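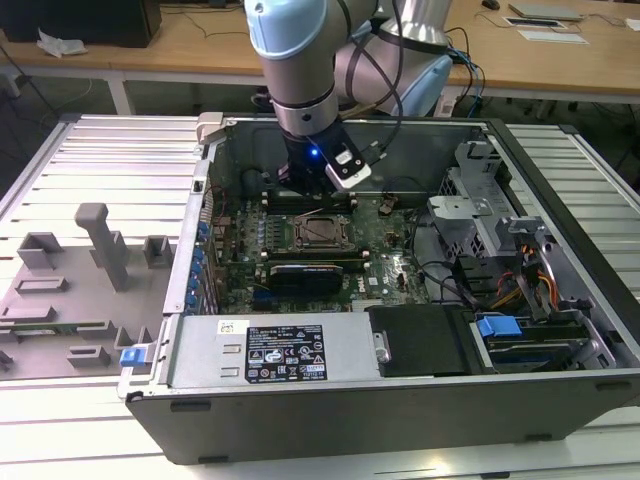
Inside a desktop computer, with the motherboard in view.

How to move everything from your old phone to a new Mitau phone

Last month I changed my Pakata phone for a Mitau, and the transfer took me a full evening. Most of this time I lost on small mistakes. I wrote down the steps in the order in which I should have done them, so maybe your evening will be shorter than mine.

What you need
Both phones, both chargers, a Wi-Fi network that you trust, and the password of your main account. Please check the password before you start. I was sure that I remembered mine, and I was wrong.

Step 1. Clean the old phone
Open Settings, then Storage, and look at what takes the most space. On my phone there were 57 GB in use, and a large part of it was videos from chat groups which I had never opened. Delete what you don't want to carry with you. Empty the trash folder in the gallery too, otherwise the space stays occupied.

Step 2. Update both phones
The transfer tool on the Mitau refused to see my old phone until I installed the latest system update. Go to Settings, System, Update. Do this on both phones and restart them when they ask for it.

Step 3. Make a backup anyway
Even if you plan to copy directly from phone to phone, make a backup first. I used the Quintela backup app, but the one that is already on your phone is also fine. When the backup is finished, open it and look if the contacts and the photos are really listed there.
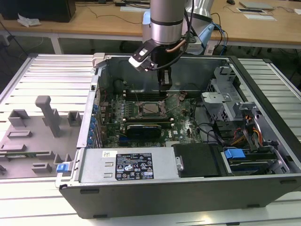

After the backup you can start with the transfer itself. Put both phones on their chargers and lay them next to each other. Turn off battery saver on both, or the copy may stop when the screen goes dark.

Step 4. Start the transfer
On the new phone choose "Copy from another device" during the first setup. If you already finished the setup, you find the same option under Settings, Accounts, Move data. A code appears on the new phone. Type it on the old one and wait until they connect.

Now you see a list with boxes. I recommend to check contacts, messages, photos and call history, and to leave the apps for later. Many apps are better when you install them fresh - you will also notice which ones you don't miss.

Step 5. Move your chats separately
Most chat apps have their own way to move the history, and the general transfer does not include it. Open the chat app on the old phone, find the option for moving chats in its settings, and follow it before you log in on the new one.
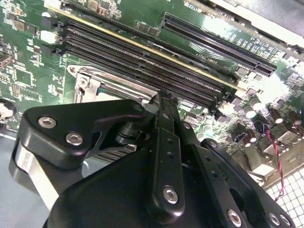

A reader from Lallbridge wrote to me that her transfer stopped at 20 percent three times, and that it only went through when she switched off Bluetooth headphones and the VPN. I had no such problem, but it is worth trying if yours gets stuck.

Step 6. Bank and login apps
These must be activated again by hand. Keep the old phone switched on until every one of them works on the new phone. My bank app wanted a confirmation from the old device, and it gave me only 5 minutes for it.

Step 7. Erase the old phone
Wait for 4 days or so before you do it. Then sign out of your account, remove the SIM card and the memory card, and choose Factory reset under Settings, System. If you skip the sign-out, the next owner will be asked for your password.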